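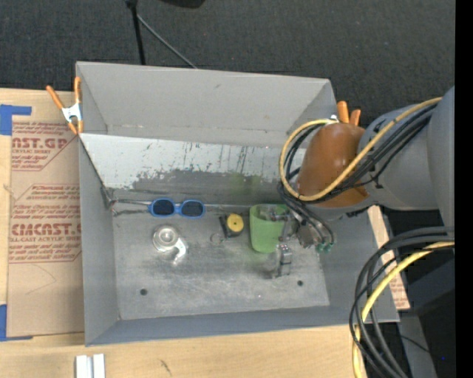 Cutgate Makers' Club - Workshop & Stores Team

How to Empty the Odds Bin (and Keep It Empty Until at Least Friday)

Every shared workshop has a place where things go when the person holding them has run out of ideas. Ours is the gray metal bin on the wooden table. It has served the club through two changes of address and one change of name, and it has the scratches to show for it. The current contents include a pair of blue-framed sunglasses, a black and yellow tape measure, a light green plastic cup, a small metal ring and a shiny silver object with a round part and a hook, about which more later.

By our standards that is a light week. In March the same bin held 30 things, four of them gloves, no two of them related.

What follows is the method we use at Cutgate. It takes one person less time than it takes two people to discuss it.

What you need

The bin. A clear stretch of table. A damp cloth and a dry one. A roll of masking tape and a marker that works (test it first, then throw away the three that don't). Four trays or shoebox lids, marked HOME, SOMEONE'S, WASH and WHAT.

You don't need a spreadsheet. We had one. It reached 930 rows, of which more than 200 said "screw?"

Step 1. Take everything out

All of it, including whatever is lying flat in the corners. Don't sort while you're still reaching in. People who sort as they go get as far as the first interesting thing and are found twenty minutes later reading the instructions for it.

Reach in from above with a bare hand and go slowly around the edges. Our bin has a sloping panel along the back, and small items like to slide down it and settle at the bottom. If you've just been told there is a box-knife blade missing, put gloves on. If you can't find a matching pair of gloves, see March.

Step 2. Look at the holes

The floor of our bin has two small round holes near the front. Anything thinner than a pencil is a candidate for falling through, so lift the bin and check the table underneath. Rings and washers are worth a second look: one that's wider than the hole when it lies flat may still go through on its edge.

If you're setting up a bin of your own and it has holes like these, you can cover them from the inside with masking tape. We've been meaning to do this since we moved to Westerberg Street.

Step 3. Deal with the easy ones

Anything with an obvious home goes in the HOME tray. Tape measures are the classic case. We own plenty of them and can never find one, and the explanation is usually in the bin.

Before a tape measure goes back on its hook, pull out an arm's length and let it return under control, with your thumb on it. If it comes back gritty, wipe the blade with the dry cloth and try again. If the end hook wobbles a little, leave it alone. It's meant to move by its own thickness so that inside and outside measurements agree. Every year somebody helpfully hammers one tight, and every year we get a shelf that's slightly wrong.

Step 4. Things that belong to a person

Sunglasses, keys, reading glasses, a single earbud. These go in SOMEONE'S, with a strip of masking tape saying which day they came out of the bin. Put the tape on the tray next to the item and keep it off the item itself. Tape on a lens leaves glue, and then you've found somebody's sunglasses and ruined them in the same afternoon.

Fold glasses before you put them down and set them lenses up. Don't try them on. You will look fine, you will forget, and you will go home in them. This has happened to the person writing this page.

Personal items stay in the tray for 30 days. After that they go to the charity box at the Pirnport branch, where I'm told they're very well off for sunglasses.

Step 5. Cups

A cup in the odds bin has been used for something. It may have been juice and it may have been paint thinner, and you should assume the more exciting of the two. It goes in WASH, and from WASH it goes to the utility sink, never the kitchen one. Once it's clean it becomes a shop cup for good. Write SHOP on it in marker, large enough to be read by a thirsty person.

Plastic cups that have turned cloudy or soft, or smell of anything, go in the trash. We have other cups.

Step 6. The WHAT tray

Now for the silver object with the hook. There is always one. It's solid, it's shiny, somebody clearly went to some trouble over it, and you can't say what it does.

Resist the urge to guess and file it. A wrong guess hides a thing better than any bin can, as whoever put the drawer pull in with the plumbing knows. Lay it in WHAT with a strip of tape asking the question, and leave the tray by the kettle. Hannelore Grabner identifies most of ours between pouring the water and taking the bag out. The ones that beat her go on the shelf marked Cernance, after the old factory whose leftovers filled our first storeroom and remain mostly unexplained.

Loose rings get the same treatment unless you can see what they came off. Try the nearest keys first.

Step 7. Wipe the bin

Damp cloth, then dry. Do the floor, the slope and the corners, minding the bracket at the back left. You're after dust and crumbs of sawdust. The scratches, the streaks and the cloudy patches on the metal are permanent, and scrubbing at them with wire wool will only give them company. Don't repaint the inside without asking. It has come up at meetings.

Step 8. Put the bin back where it was

It's tempting to hide it under the table. We tried that - people then left things on the carpet where the bin would have been, and the vacuum found them before we did. A bin in plain view on the table gets emptied.

How often

Once a week is plenty. Friday before closing suits us, with the trays walked around the room while there are still people in it to look guilty. If you skip a week, do it the next one. If you skip a month, bring a fifth tray.

Questions, corrections and claims of ownership go in the notebook by the door. The pen is on a string. Please leave it on the string.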